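The owner of Lenach, a small firm that looks after shared workplaces, has opinions about dish racks. She has opinions about most things you find beside a sink, and when I asked for half an hour in August to talk about office kitchens, she laughed and told me to bring a sandwich.

"People think it's a little job," she said, "and then they try to share one sink with 42 other people, and they call me!"
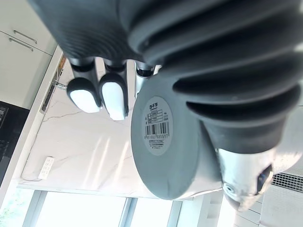

Labels are where she likes to begin, and she will happily stay on the subject until your coffee is cold. Her rule is that you look at the underside of everything before you buy more of it. A round gray base with a pale sticker, a short line of Chinese, a little table of specifications and a barcode is the sort of thing she copies into a notebook, word for word. "I can't read half of them," she told me cheerfully, "but the shop can, and that's how you get the right lid."

She learned this at Zillano, her first big client, where she spent six weeks sorting a kitchen that had grown to 300 pieces of crockery (most of it mugs, of course).

So what should stay out on the counter? Very little, in her view. A rack, a cloth, the kettle if people really use it. She likes plates stood up on their edges with some air between them, and she likes them in a color you can spot from across the room.

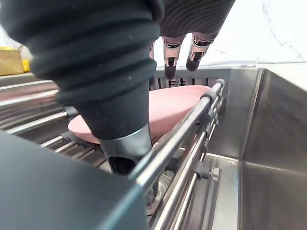
A pink oval plate tilted in the rack, behind the steel rods.

"Color is my secret," she said. "Give folks white plates and they wander off to every desk in the building. Pink ones come home."

We went on to the rest of the office, which she treats as a sort of second kitchen, full of things that get put down and forgotten.
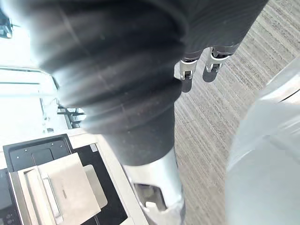 Paper is her other great subject, and she blames it for most of the mess she meets. At Liltano she spent a whole afternoon on one corner and loved every minute. She is fond of a gray striped carpet near a printer or copier, as it happens, and says those fine wavy lines are kind to a busy floor between cleanings. "Just don't stack the reams on it," she added. "Get a shelf. Thirty dollars, and your knees will thank you."

Next for Lenach is a pantry at Valdebenito, with deep cupboards she has only seen from the doorway. She has already bought the notebook.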